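Oscombe: crypto headline and price set

README, last revised 28 December 2021
Maintainer: Olanrewaju Ekpo

What is in it

1446 news headlines about cryptocurrency, each paired with the price move of the coin it mentions over the next 24 hours. The headlines come from 4 sources, all in English. The prices come from the public feed of one exchange, Dulard, and from nowhere else. If Dulard had a bad hour, so does this set.

Why it was made

A vendor called Estell was selling a "news signal" and claimed that headlines moved prices in a way you could trade on. I asked for their data and was sent a slide deck. Oscombe is my attempt to check the claim with rows anyone can open. I did not find the signal. You are welcome to look for it, but please read the part on timing first.

Files

headlines.csv: id, source, time published, text, coin
prices.csv: id, price at publication, price after 24 hours
labels.csv: id, label (up, down, flat), annotator
photos: a small folder of everyday pictures. They have no link to the headlines and no labels.
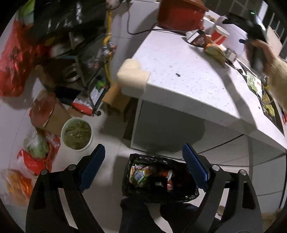 Sample from the photos folder: lined trash bin with snack wrappers, tiled floor.

How the labels were made

3 annotators read each headline without the price and guessed the direction. They agreed on 700 rows. On the rest they split, and the majority label was kept, or "flat" where there was no majority. I would not call that ground truth. It is a record of what three people thought a headline meant, and one of them admitted to owning the coins.

Timing

Published times are what the site printed. Two of the sources change the time when they edit a story, so a headline that "predicts" a drop may have been written after it. Any result that depends on gaps of less than an hour should be thrown out. The Sobczak baseline, which gets passed around in forums, does depend on them, and I have not been able to reproduce its score.

Known problems

Bitcoin is heavily overrepresented. Small coins show up mostly when something has gone wrong.
Headlines that quote a price leak the answer to anyone who trains on them.
Duplicates were removed by exact match only. Reworded wire copy is still there.
Rows from June have gaps in the price feed. The missing values were left blank.

Use

Fine for teaching, for testing text cleaning code and for arguing with vendors. Do not trade on it. If your model does well here, check for leaks before you tell anyone.

Corrections go to the issue tracker, with the row id and a link to the original story. Reports without an id will be closed.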